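Stitching practice, the Katwood evening group

Sep 3, 2023

Our summer gallery is a short one, as most of the group spent the good weather out of doors and came back having forgotten how to tie anything. The pads are the Wusari ones, pale and smooth, and a good deal better behaved than anything you'll meet on a ward. We ordered 66 of them in spring and were told that would see us through to October. It will not.

Newcomers tend to fret about the knot. The trouble usually starts well before that, with how the needle is held and where it goes in, and a short, straight cut is plenty to be getting on with. Long ones only give you more room to go crooked – we have a drawer of proof.

The next gallery will cover the Polat threads, including the blue one that everybody hates.

Needle over a short red incision, left jaws closed on it, right jaws open. Small cut, large concentration.

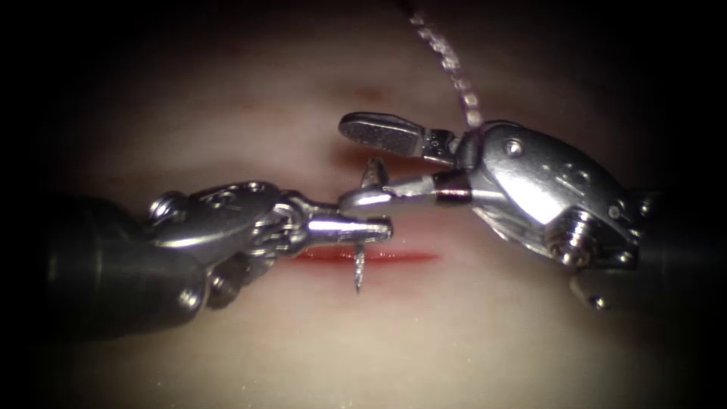

Gudus, gallery editor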